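Zulier Tightens Moisture Limits for Stored Grain

2 August 2010

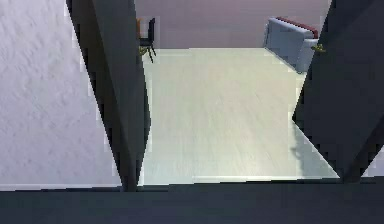 New limit takes effect in September

The Zulier growers' cooperative will lower the maximum moisture content for wheat accepted into long-term storage from 14.5 percent to 13 percent, according to a notice sent to members on Monday. Loads that test above the limit will still be taken at the Brongate elevator but will be routed to the dryer, and the drying charge will be deducted from the settlement.

The change applies to deliveries from the start of September. Wheat already in the bins is not affected. Barley and oats remain under the existing schedule until the cooperative has finished a separate review of its malting contracts.

Hubert Marti, operations manager at Brongate, said the old limit dated from a period when most wheat left the elevator before winter. Storage times have lengthened, and part of last year's crop was held into early summer.

"At 14.5 percent you can hold wheat through the cold months with ordinary aeration," Marti said. "Once the outside air warms up in spring, the margin is gone. We had two bins with hot spots in April and had to turn both of them."

Turning a bin means drawing the grain out at the bottom and returning it to the top, or moving it to an empty bin, to break up warm pockets and let heat escape. It uses power and labor and damages a share of the kernels at each transfer. The cooperative did not publish the cost of the April work.

Sampling procedure

Each truck will be probed at several points and the samples combined before testing. A single probe has been standard at Brongate until now. Leonie Tanner, who runs the grading office, said single probes had produced disputes where a load was cut from fields of uneven ripeness.

The combined sample will be read twice on the office meter. If the two readings differ by more than 0.3 percentage points, a third will be taken and the middle value recorded. The meter corrects for grain temperature, but samples below 40 degrees Fahrenheit will be allowed to warm before testing.

Members who disagree with a reading may ask for an oven test. A weighed portion of ground grain is dried under fixed conditions and weighed again, and the loss in weight is taken as moisture. The result is normally available the next working day. The member pays for the test if it confirms the meter reading to within 0.3 points, and the cooperative pays if it does not.

Drying capacity

The elevator has one continuous-flow dryer, built by Zaugg and overhauled last winter. The overhaul covered the burner, the discharge rolls and the plenum thermostats. Plenum temperature for milling wheat will be held at 140 degrees. Higher settings shorten the drying time but can harm gluten quality, and the mills that buy from Brongate test for it.

Ewurabena Aidoo, an agronomist who advises the cooperative, reviewed 959 delivery tickets from the last harvest. Of those, 146 were between the new limit and the old one and would have gone to the dryer under the revised rule. She said the figure should be read with caution, as the last harvest was dry in its second half.

"In a wet year that number would be a good deal higher, and the dryer would be the bottleneck," Aidoo said. "Growers with air on their own bins may want to bring the grain down a point before they haul."

A rainy spell during harvest would mean longer waits at the pit. Wet and dry loads will be assigned to separate lanes at peak times, and trucks should arrive with a field sample already labeled with variety and field number.

Member response

Notburga Sutter, who grows wheat and canola east of the elevator, said she supported the lower limit but objected to the timing. Her later fields are usually cut in September, and she had budgeted on the old schedule.

"The rule is fine. A month's notice is short," Sutter said.

Emil Kälin, chair of the cooperative, said the board had considered a start date after harvest and rejected it on the ground that the grain most at risk next spring is the grain coming in now. Drying charges for the first season will be held at last year's rate.

Shrink will be calculated on the weight of water removed, plus a handling loss of 0.5 percent. Tables showing shrink at each tenth of a point are posted at the scale house. The Zudelo receiving site, which has no dryer, will accept only loads at or below the limit and will send wetter trucks on to Brongate.

Revised delivery contracts will be mailed to members this month. Existing contracts that state a moisture limit in writing will be honored until they expire.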